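Is fortified oat milk really a fair swap for dairy, or is it just marketing?
Posted in Food and Nutrition

Mitsuko Tanabe
My sister has gone right off dairy and now wants me to do the same. She drinks the Brultport oat one and says her bloating was gone by the Tuesday, after two days. I find that a bit quick. I have milk in my tea, yogurt at breakfast and cheese most nights, and I've never had trouble with any of it. The Brultport carton says "rich in calcium" on the front in very large letters, which makes me suspicious straight away. Does the calcium they add get used by your body the same way? And is there any point in changing if milk doesn't bother me? I'm not after a lecture about cows, I've had that one from her.

Emiko Okabe
Short version: if milk agrees with you, your sister's stomach isn't a reason to stop drinking it. Some people don't digest lactose well and they do feel better without it. Plenty of others have no problem at all. Two days proves very little, as she may have changed what she was eating as well.

On the calcium, ignore the front of the carton and read the panel on the back. Fortified oat and soy drinks can come close to milk for calcium, but the added stuff tends to sink, so shake it every time or you'll leave a good part of it in the bottom. Oat is usually lower in protein than dairy or soy. I compared the Flivness and Umodov ones at my supermarket and Flivness had no added calcium whatsoever, at a higher price, with "wholesome" printed on it twice. Organic ones are often like that, so check.

If you want to test it properly, write down what you eat and how you feel for a couple of weeks before changing anything, then change the milk only. Anyone with real symptoms should see a GP or a dietitian before cutting out a whole food group.

Kaede Tsuchiya
i switched 7 months ago and my skin is amazing, dairy is basically glue. 97% of people feel better off it, look it up

Emiko Okabe
I did look it up, and I can't find that figure anywhere. Where's it from?

Jin-sol Yoo
No reply to that one, I see.

I'd add that tea is where most of these fall over. Brultport splits in mine unless I let the tea cool a bit first, and the barista version costs more for what looks to me like extra oil. Altıntaş soy holds up better, though it tastes of beans. If you only take a splash, Mitsuko, lactose-free cow's milk would be my pick for visitors like your sister. It's ordinary milk with the lactose broken down, and it doesn't curdle in the cup.

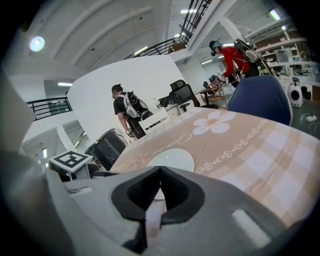
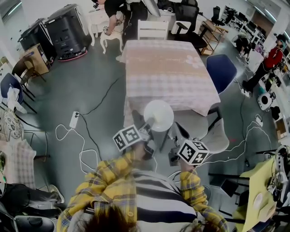 Table with the checkered cloth, two views.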